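16 August 2021 — Ralville shop, back bench

Moved the soft goods work onto the wooden bench this morning, mostly because the metal one had turned into a shelf again. Nothing on it was mine except the bits that were. Carried over the fabric, the felt scraps, the good shears and the shears that are kept for people who ask to borrow the good shears.

First job was the navy fabric for the Floline cushion covers. It has been folded since the last order and has come to like it. Hung it from the hook for 30 minutes, which did nothing, then pressed a corner with the iron on low, which did a little. Medium left a faint shine on the test piece, so medium is out. Wrote LOW on the ironing board in chalk. We'll see how long that lasts.

Allowing 9 inches extra per length until I know what washing does to it. The Urix sheet says to expect hardly any shrinkage. The Urix sheet also said the last roll was colorfast, and I still have the pink-turned-lilac dish towel to show for it.

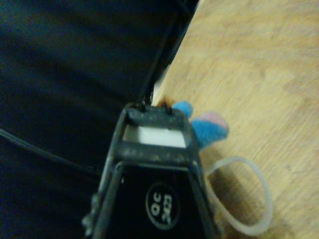

The other complaint is lint. Dark cloth picks up everything the bench has to offer, and a bench that spent years under a sander has plenty. Wiped it down twice with a damp rag, let it dry, wiped it again. Better. From now on blue felt and navy cloth get cut at opposite ends, felt last. I have made this rule before — it's on page 6 of this notebook, in my own handwriting, underlined.

Seam test: two rows of straight stitch against one row of zigzag, on scraps. The zigzag puckered. Loosened the top tension and it puckered in a more relaxed way. Going with straight stitch and leaving the zigzag for somebody with patience.

Thread from Brandão is short by five spools. They say September. Enough left for the first batch if I quit practicing.

To do: wash the test square, measure again, oil the machine, find the other half of the tape measure.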